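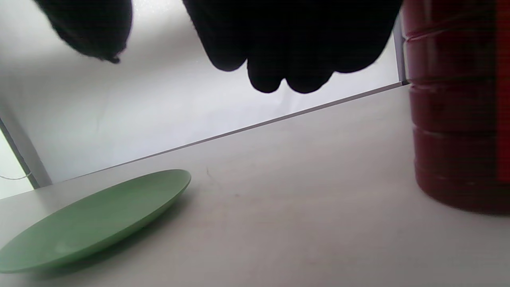

Friday, March 12, 2021

Rain before six, then it cleared. Drove out to Grestley to see Halina about the dry stone wall on the bottom boundary. The January storms took out a section near the creek and the ewes have been getting through to the neighbour's lucerne. She wants $3,000 for the lot, stone included, and can't start until July. I said yes. Ryan Haslam quoted more and never rang back.

Stopped in Jultthorpe on the way home for drench and a new float valve. The valve was the wrong size, so back again Monday.

Moved the hoggets up to the Dogar paddock after lunch. Feed is holding on there, a bit of clover coming under the phalaris. One lame, near fore, trimmed it and let her go.

Rain for the month stands at 99 mm. Dad's book has 100 for the same stretch in the year he put the tank in, so nothing unusual. 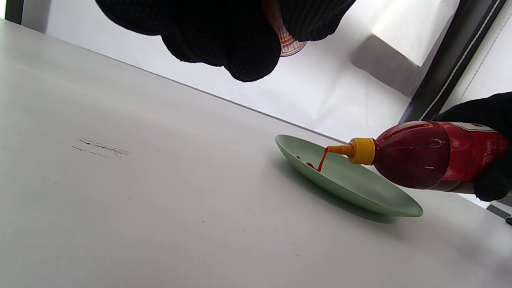
Household

Red sauce on the green plate. Power bill came, $644, which is too much. Rang Inger and she thinks it's the pump running overnight. Will check the pressure switch in the morning. Finished the library book, didn't care for the ending. Bed at half past nine.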